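Korngate 2-Finger Gripper – spare finger set, drilled

Part no. KG-211. Black, sold in pairs, silver screws included.

PLEASE READ before ordering. Sets shipped before Oct 4, 2020 have a fault – finger screws can back out under repeated load and the finger drops. Libor Charvát lost one into an open PC during a strip-down, shorted the board. Stop using teh old screws. Replacment screws are free, email Leonilde Seixas with your order number.

Power off and unplug the tower before the arm goes in. Every time.

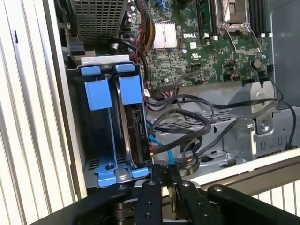

Category: Grippers & Spares / Computer Recycling

Fits Korngate 292 base only, not the older grey one. Check screws each shift, colour-mark the heads if you can. Back orders clear in December.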